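盒子越买越多，东西去了哪儿

2026年9月18日

家里现在有二十来个收纳盒的人，我猜不在少数。我自己数过一次，没数完，因为有几个套在另外几个里面，套得太紧，拔不出来。它们当初都是为了让家里少一点东西才进门的。

我对收纳这件事的怀疑，是从五月搬家那天开始的。搬家公司的师傅扛着一只纸箱下楼，问我里面装的什么，这么大，怎么这么轻。我说是盒子。他又问，盒子里呢？我说，还是盒子。他没再问，把箱子搁到车上，上来接着搬。我站在楼道里，觉得应该为此付他一点额外的钱。

那以后我开始留意周围人是怎么谈收纳的，也开始留意卖收纳用品的人是怎么谈的。两边的话越来越像。朋友来家里吃饭，开冰箱拿饮料，随口说你这个没有做分区。亲戚在群里发厨房照片，底下有人回，动线不对。同事换了张新桌子，发朋友圈，配的字是“给每件物品一个家”。这些话几年前都是商品详情页上的，现在成了日常的口语，讲的人大概也记不清是从哪里学来的。

我想把这门生意和这套话分开来说一说。生意我有意见，意见还算有限。那套话我意见比较大。

先讲生意。

Zurwood是我买得最多的一个牌子。它的东西质量不差，盒壁够厚，装满了提起来也不怎么变形。我的意见在别处。它家的盒子每隔一阵子就换一次尺寸，换得很少，差那么一点点，旧的盖子盖不上新的盒子，新的盒子叠不进旧的架子。客服的解释是“模数升级”。我不知道什么叫模数升级，我只知道柜子里原本严丝合缝的一排，补买一只以后就高出一截，看着像一排牙里镶坏的那颗。你要么忍着，要么整排换掉。我忍了一个冬天，后来整排换掉了。换下来的旧盒子舍不得扔，厚实，好好的，于是用来装别的东西。别的东西本来在抽屉里待着，待得很安稳。

这就要说到盒子的一种脾气：它空着的时候会让人不舒服。抽屉空着，人觉得宽敞；盒子空着，人觉得浪费。我有几只盒子里的东西，完全是为了让盒子不空才放进去的。旧充电线、不知道配哪把锁的钥匙、酒店带回来的针线包、出差时会场发的挂绳。如果没有那只盒子，它们早就进了垃圾桶。有了盒子，盒子外面又贴了标签，标签上写着“杂物（小）”，它们就有了身份，再扔就像是开除。
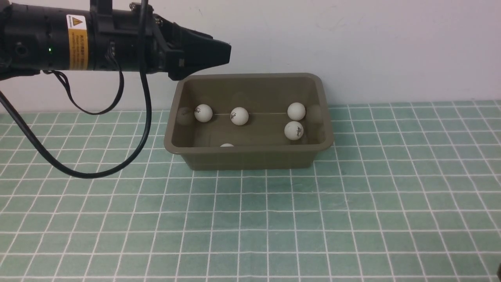
橄榄褐色的塑料箱

最常见的就是这种敞口的塑料箱。卖的人喜欢说它“万能”，放玩具可以，放零食可以，放毛巾也可以。我不反对这种说法，一个敞口的容器当然什么都能放。我只是觉得，什么都能放的东西，对于“东西该放哪儿”这个问题没有提供任何帮助。你把一堆袜子从床上挪进箱子，袜子还是一堆，只是堆的边缘变直了。

边缘变直是有快感的，这一点我承认。收纳照片好看，大半也是靠这个。乱的东西轮廓乱，装进方的容器，轮廓就方了，远远看去，房间安静下来。可是要找其中某一只袜子的时候，动作跟以前一样，把手伸进去翻。翻的时候还多了一道工序，要先把箱子从架子上抽下来，而架子上它的上面通常还压着另一只箱子。

我做过一个不太严谨的观察，对象是我自己。搬家以后头一个月，盒子都没有拆封，东西散放在柜子里、桌上、几只开了口的纸箱里。那个月我没有丢过剪刀。后来盒子归位，剪刀按类别进了“文具与工具”那一盒，我就开始到处找剪刀。剪刀一共有三把，全在那只盒子里，盒子在书柜最上层。为了拆一个快递，我得搬凳子。搬了两回凳子，我就在门口小桌上又放了一把剪刀，没有进盒子，一直用到现在。

按照收纳课的讲法，这叫“收纳体系没有贯彻到底”。我觉得这叫剪刀放在了用得着剪刀的地方。

说到课。Trevis的整理课我上过，线上的，价钱是3099元，分11讲，附赠一套标签模板。这个数字我记得清楚，付款的时候我犹豫了一个晚上，第二天早上有一个限时优惠，其实就是恢复到前一天晚上的价格，我付了。课的内容我也可以概括：先把东西全部拿出来，再把东西分类，再扔掉一部分，再把剩下的放回去。每一步占几讲，每讲中间有学员分享，学员分享的时候通常会哭。

我没有嘲笑哭的人的意思。把一个柜子清空，看见十年前的东西摊了一地，确实会让人难受，我也难受过。我怀疑的是这份难受后来去了哪里。课上把它叫作“与物品和解”，和解以后的下一讲，就是怎么选盒子，屏幕底下有链接。我当时正难受着，点了链接，买了一组抽屉分隔板。后来想想，我跟一件旧毛衣的关系并没有因为分隔板得到任何改善，毛衣比分隔板宽。

课上有一条原则，叫“进2出2”，买进几件就送走几件。听起来很公平。可是课程的作业清单里列了一长串要置办的用具：标签机、透明盒、不透明盒、带轮子的、不带轮子的、挂在门后的、塞在床底的。我在学员群里问，这些算不算“进”？助教回答得很快，说工具不算物品。我到今天还在琢磨这句话。我家占地方最多的，恰恰是这些不算物品的工具。

再说那套话。

它最让我不舒服的地方，在于它把房间的状态当成了人的状态。房间乱，是因为你心里乱；东西多，是因为你不懂得放下；冰箱没有分区，说明你对生活没有规划。照这个逻辑，一个在小房子里带着两个孩子、上班还要倒班的人，心里一定乱得不行，放不下的东西也特别多。可他家里乱的原因很可能就是地方小、孩子多、下班晚。这三样，哪一样都不是买盒子能解决的，讲“内心秩序”更解决不了。

我认识的人里头，家里收拾得特别整齐的，多半有几个很朴素的条件：房子比较大，在家的时间比较少，或者有人替他们收拾。这些条件不浪漫，写不成书。你要是问他们有什么心得，他们会说一些“用完就放回去”之类的话，说得很真诚，他们自己也信。用完就放回去当然是对的。早睡也是对的，少吃盐也是对的。

有一阵子，网上流行拿收纳前后的照片作对比。左边是收拾前，右边是收拾后。我看过很多组，越看越觉得左边和右边之间变化最大的常常是光线。左边是晚上，顶灯，没铺床；右边是早上，窗帘拉开，桌上添了一束花。把花去掉，把灯换回来，两边的差别还有多少，我很想知道，可惜没人发这样的照片。还有一个问题我也想知道：三个星期以后是什么样？这种对比图从来只有两张。

家居店里的样板间是同一个道理。Chuang开在我们这里的那家店，二楼有一整层样板间，我每次去都要在里面站很久。样板间的厨房里有一只罐子装意面，一只罐子装豆子，一只罐子装咖啡豆，高矮成序。没有吃剩半包、用夹子夹着口的薯片，没有外卖附送的一大把酱料包，没有药。样板间的浴室里有三条叠好的毛巾，都是一个颜色。没有牙膏挤出来以后糊在瓶口的那一圈。我对着那三条毛巾站着，觉得自己活得很失败，然后下楼买了三条毛巾。回家一挂，跟原来那几条挂在一起，颜色对不上，更乱了。

我后来想明白一点：样板间里的东西之所以好收，是因为它们数量少、形状规矩、彼此还认识。随便抓一把生活里的东西就不是这样。生活里的东西彼此不认识。一卷胶带、一张医院的预约单、一颗不知从哪件衣服上掉下来的扣子，它们放在一起的唯一理由，是那天我都从同一个口袋里掏出来。

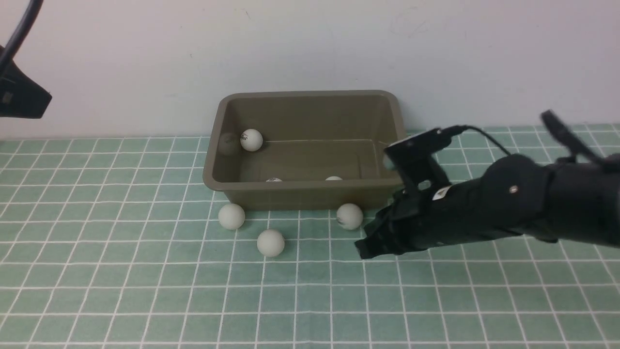
分类这件事，收纳的书里讲得太轻松了。书里的东西天生就有类别，衣服归衣服，文件归文件。真的坐在地板上分的时候，每隔几分钟就会碰到一件归不进去的。旅行时买的小铃铛，算纪念品还是装饰品？坏了但是打算修的台灯，算电器还是算计划？孩子在停车票背面画的一条鱼，算票据还是算画？我的办法是弄一只“待定”。待定的那只很快就满了，于是又有了第二只待定。到最后，家里最大的一个类别就是待定，它是所有盒子里唯一每天都有进出的。

我听过一种反驳，说待定多，说明分类标准定得不好，应该回去重新定标准。我重新定过。我按使用频率分过，按房间分过，按颜色分过一个下午（按颜色分是最好看的，也是最没用的，我在红色那一堆里同时找到了灭火毯和圣诞袜）。每换一次标准，就有一批东西从安居乐业变成待定，又有一批东西从待定变成安居乐业，总数大体不变。这让我怀疑归不了类跟标准没多大关系，日子里就是有这么一部分东西，它们来的时候就没打算归类。

也有人把希望寄托在软件上。Zosura是一个给家里东西建档的应用，给每只盒子贴一个码，把里面的东西拍下来录进去，以后找什么，搜一下就知道在哪只盒子里。我用了一段时间。录的时候很有成就感，像在给自己开一座博物馆。问题出在录完以后。从盒子里拿走一卷电池，要在手机上点“取出”；电池没用完放回去，要点“归还”。我点了几天就不点了。又过了几天，软件里的家和真的家就分道扬镳了。软件里我有一把很好的卷尺，在阳台柜第二层；真的卷尺在哪里，我不清楚。

最麻烦的是，它还会发提醒。“您有20件物品超过半年未使用，是否考虑告别？”我点开看，头一件是急救包。

我把这件事讲给做仓库管理的亲戚听，他倒是没有笑我，很认真地说，仓库里也是这样，账和货永远要对，对账本身就是一份工，要有人领工资。这句话让我想了很久。一个仓库愿意为了找东西方便而付出记录的成本，是因为它每天要找几百次东西。我家一天找几次？找钥匙，找遥控器，找眼镜，而这三样我都没有录进软件里，它们不停地在动，录了也没用。录进去的全是不动的东西，不动的东西本来也不用找。

收纳的书很喜欢拿仓库、图书馆、飞机厨房来打比方，说人家那么多东西都能井井有条，你一个小家有什么做不到的。打比方的人略过了一件事，那些地方的井井有条，是有人全天在干活换来的。图书馆里的书被人抽出来乱放，晚上有人推着车一本一本归位。飞机厨房里每一格放什么，有规定，也有人检查。家里没有晚班的人。家里的晚班就是上了一天班回来的那个人。

说到这里就绕不开谁来收拾的问题。收纳课的学员群里，我没有做过统计，但看头像和说话的口气，绝大多数是女性。她们问的问题里，有很大一部分是同一个：我收好了，家里其他人不放回去怎么办？标准答案是“用您的改变影响家人”，或者“给家人也准备一个专属的盒子”。我觉得这个答案很滑头。把家务做得更精细，标准提得更高，做的人还是原来那一个，做的事却多了几道：以前把衣服塞进柜子就行，现在要竖着叠，要按色阶，要换季的时候重贴标签。从前婆婆嫌地没拖干净，现在是手机里的陌生人嫌你的调料瓶高矮不一。

有位读者以前给我写信，说整理让她获得了掌控感。工作上的事做不了主，孩子的事做不了主，至少这个抽屉可以做主。我读了很感动，也没有要劝她放弃抽屉的意思。一个人在忙乱里给自己圈一块整齐的地方，很好。我只是注意到，这份掌控感现在有了价目表，还有季度新款。抽屉要做主，得先买分隔板；分隔板要买，得先量尺寸；尺寸量完，发现抽屉本身的深度“不标准”，最好换一个柜子。圈出来的那块地方越圈越大，圈到最后又成了一件做不了主的事。

我也要替收纳说几句公道话，免得被当成一个给懒惰找理由的人（我是懒，但跟这篇文章没有关系）。

药应该收好，放在小孩够不着的地方。证件应该放在一处，全家都知道的一处。厨房的刀要有固定的位置。易燃的不要靠近灶台。换季的被子用袋子装起来，能防虫也能防灰。工具箱是个好发明，渔具盒是个好发明，针线盒也是。这几样有一个共同点：盒子是跟着用途来的，里面装的东西会在同一个时候一起被用到。缝扣子的时候，针、线、剪子都要，所以它们在一起。换灯泡的时候，没人需要“圆形物品”那一盒。

小孩的玩具我也觉得该有个筐。我见过一些母亲把积木按颜色分格，把小动物按大洲分格，拍出来非常漂亮，孩子玩一次，全部倒出来，晚上母亲蹲在地上按大洲把动物分回去。那个孩子大概还不知道大洲是什么。换成一个大筐，倒出来，玩，扫进去，盖上，完了。教孩子收拾，我认为到“扫进去”这一步就可以了。球就更是这样。家里凡是有球的，都知道球有自己的主意，你给它定多么精确的位置，它都要看地板平不平。

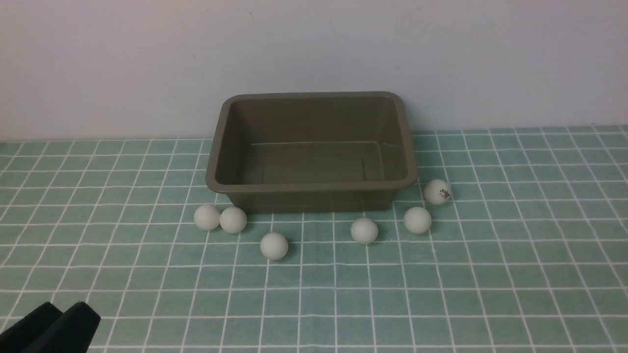
方格桌布上，塑料盒与六只乒乓球

所以我现在的标准降得很低。能找到，不绊脚，不招虫子，就算收好了。按照这个标准，我家绝大部分地方都是合格的，包括那把椅子。

那把椅子值得单独讲一段。几乎每个人的卧室里都有一把椅子，上面搭着穿过一次、还不到洗的时候、又不好意思放回衣柜跟干净衣服待在一起的衣服。收纳界对这把椅子恨之入骨，为它发明了许多替代品：衣帽架、门后钩、“次净衣区”。我买过一个衣帽架，实木的，不便宜，装了一个钟头。后来的情形是，衣帽架上搭满了衣服，椅子上也搭满了衣服。次净衣这种东西，你给它多少地方，它就占多少地方。我把衣帽架送人了，椅子留着，衣服一把椅子放不下的时候，就说明该洗了。这把椅子等于自带一个提醒功能，不用充电，也不会问我要不要告别急救包。

衣柜的事也是同理。卖衣柜收纳的人爱说，你的衣柜只利用了一半的空间，上面那一截浪费了，挂衣杆底下浪费了，柜门背后也浪费了。我照着把每一处都利用起来，隔板加了，挂袋挂了，柜门背后粘了钩子。结果是取一件衬衫要先挪开一只挂袋，关柜门的时候钩子上的皮带会打在镜子上。原来那些被浪费掉的空间，是给手留的。手要伸进去，要翻，要把衣架往旁边推一推，都得有空当。把空当全填满，柜子的利用率上去了，人用柜子就不方便了。这个道理并不深，可是利用率能写在包装上，手的空当写不上去。

还有一种说法我也不太信，就是“东西少了，人就自由了”。我见过真的把东西减到很少的人的家，干净，亮，说话有回音。他请我喝水，家里只有一只杯子，他自己的那只。我们轮流喝的。他后来解释说，需要第二只杯子的时候可以去借，可以去买，城市就是他的储藏室。这话听着潇洒，细想一下，是把自家储藏间的租金折成了随时能买的钱。手头紧的人不敢这样过。手头紧的人会留着旧杯子、旧电线、洗干净的玻璃瓶，因为再买一个是要算一算的。老一辈攒塑料袋，被年轻人笑了许多年，可是他们攒的时候，每一只都真的打算用，而且很多真的用掉了。

我母亲家的阳台上就有这样一个角落。按现在的审美，没有一处及格：月饼铁盒里是扣子，奶粉罐里是钉子，一只搪瓷盆里放着浇花的喷壶和半袋土。标签一张没有。你问她要什么，她头都不抬，说在那个有嫦娥的盒子里。她从来没有上过课，也没有“体系”，她只是在那个阳台上过了几十年，手知道东西在哪里。我有一次好心，趁她出门，把那个角落用统一的盒子重新收了一遍，贴了标签，字打得很大。她回来看了看，说挺好看。然后有半个月，她每天打电话问我，剪花枝的剪子在哪儿。

我后来回去把月饼盒给她找了回来。嫦娥的脸磕掉了一块漆。

这件事让我觉得，所谓找得到东西，主要靠的是人和屋子相处的年头。新搬的家，怎么收都找不到；住久了的家，乱也找得到。收纳用品卖给我们的，多少是想把这个年头省掉：刚搬进来，就要显得已经过得很熟练。我理解这个愿望。我搬家以后那几个月也急，看着满屋纸箱，觉得日子还没有开始，非得把最后一只箱子拆完才算数。于是急着买，急着装，急着贴标签，把许多还不知道该在哪儿的东西匆匆忙忙定了下来。现在看，当时定的位置大半都改了。电饭煲换了三个地方，最后待在离插座最近的那个角上，难看，顺手。雨伞原来在定制的伞格里，现在挂在门把手上。

有人会说，你说了这么多，盒子总归还是有用的吧，你自己不也还在用吗？是在用。我家现在还有不少，有的装了米，有的装了猫的东西，有一只倒扣过来垫在洗衣机旁边当踏脚。我对盒子没有仇。我的要求很小：下回再有人跟我说，你家乱是因为少一套收纳体系，请他先说清楚，他是要卖给我什么；如果什么都不卖，那就请他坐下，坐之前把椅子上的衣服往旁边挪一挪。

至于那些拔不开的、套在一起的盒子，我问过几个人有什么办法。有人说在缝里滴点洗洁精，有人说外面的泡热水、里面的放冰块。我都还没试。它们现在在储物间门后，上面放着一袋猫砂，高度刚好。Zurwood上星期又给我发了短信，说新一代可以和前代“全面兼容”，老顾客有折扣。我把短信留着了，想等折扣快过期的时候再看看尺寸表，看它跟我换掉的那一批兼容不兼容。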